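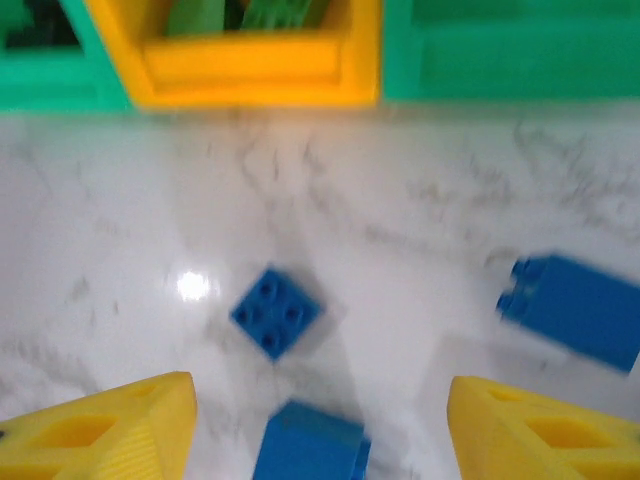
Reading time: 3 minutes

Section 4. Loading Media and Printing Bin Labels

This section covers loading a label roll in the Roltular desktop printer, calibrating the sensor, and printing the first set of bin labels. Complete Section 3 (Power and Network) before you start.

4.1 Before you begin

You will need a roll of direct thermal labels, the core adapter supplied with the printer, and a lint-free cloth. Place the printer on a flat, stable surface with enough clearance behind it for the cover to open fully.

CAUTION: The tear bar is sharp. Keep fingers clear of it when the cover is open.

4.2 Loading the roll

1. Switch the printer off and wait for the status light to go out.
2. Press both cover latches and lift the cover until it locks.
3. Slide the core adapter into the roll. Seat the roll in the cradle with the labels feeding from the top, print side up.
4. Move the green guides in until they touch the edges of the backing paper. Do not pinch it.
5. Pull the leading edge over the platen and past the tear bar.
6. Close the cover. Press down on both sides until each latch clicks.
7. Switch the printer on.

NOTE: A full standard roll holds 3,295 labels. The counter on the Media screen does not reset by itself. Choose Media > New Roll after each change.

4.3 Calibrating the gap sensor

Calibrate whenever the label size or the supplier changes.

1. On the Media screen, choose Calibrate.
2. Let the printer feed. It advances seven labels and stops.
3. Check that the last label stops with its gap at the tear bar.
4. If the gap is off, choose Fine Adjust and move the value one step at a time.

If code 301 is displayed, the sensor has not found a gap. Open the cover, wipe the sensor window with the dry cloth, and repeat step 1. Continuous paper always returns code 301 in this mode. Set Media Type to Continuous before using it.

4.4 Setting up a bin label

1. In the Flernwood label editor, open Templates and select Bin, Front.
2. Enter the item name in the first field. Names longer than the field are reduced in size until they fit.
3. Enter the item number in the second field. Leading zeros are kept.
4. Select a barcode type, or None.
5. Print one label and scan it before printing the full set.

Apply labels to a clean, dry surface. Textured or heavily curved plastic may need the high-tack stock. On bins with a recessed front, select a label that fits inside the recess without touching the edge.

CAUTION: Do not use solvent cleaners on printed direct thermal labels. The print will darken or disappear.

4.5 Print head care

Clean the head at every second roll change. Allow it to cool first, then wipe in one direction with the cloth. Replace the head if white lines remain after cleaning. See Section 9 for the procedure.

Comments (3)

Mathis Marchal
Step 4 says green guides. Ours are gray. Same part?

Colette Besnard
Yes, same part. The color changed with the newer cradle.

Aroha Maihi
Kept getting 301 after changing suppliers. Wiping the window did nothing, but the backing had a black stripe down one side. Changed Media Type to Black Mark and it calibrated on the first try. Could that go in 4.3?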